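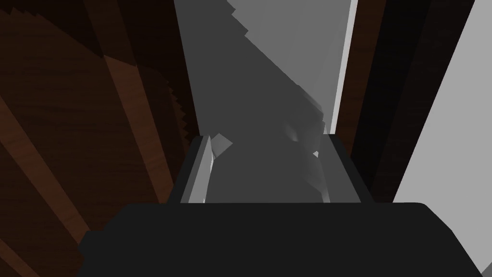
Moving the Saturday market to Hullthorpe

millrace
Posted April 2018
Has anyone else had the letter from Bircombe council? They want to shift the Saturday market out to the Hullthorpe car park while the square is being relaid. It says up to 5 months. I have had a pitch by the cross for years and most of my trade is people walking past to the bus.

plumduff
Got mine this morning. Pitch fee stays the same, which I think is a cheek. Hullthorpe is fine if you drive, but there are only 2 buses an hour and they stop at the bottom of the hill.

tolland_k
I'd sooner move than trade next to a digger. When they did the drains in March we had dust over all the bread and had to bin half of it. Parking is free at Hullthorpe as well.

millrace
Free for shoppers, yes. The letter says traders' vans have to go round the back once unloaded - have you seen that lane?

greenbarrow
The car park has 360 spaces and the stalls will take up a good part of it. I can't see it working on a wet Saturday when everyone drives.

plumduff
Does anybody know if there's power? I run a Wadard hot cupboard and can't do without a socket. I'm not buying a generator for one summer.

tolland_k
There are two posts by the recycling bins. Kordestani, the flatbread stall, used them at the Christmas fair and had no trouble. Ask for a pitch that end.

greenbarrow
Generator hire was 570 for the season when I last asked, if you get stuck. Not cheap, but you could split it with the next stall.

plumduff
Thanks both. I'll ring the markets office first.

millrace
I still think they could do the square in halves and leave us on the other side. I'm going to write in and say so. Replies have to be in by the end of the month.

tolland_k
Write by all means, but I'll be voting for the move.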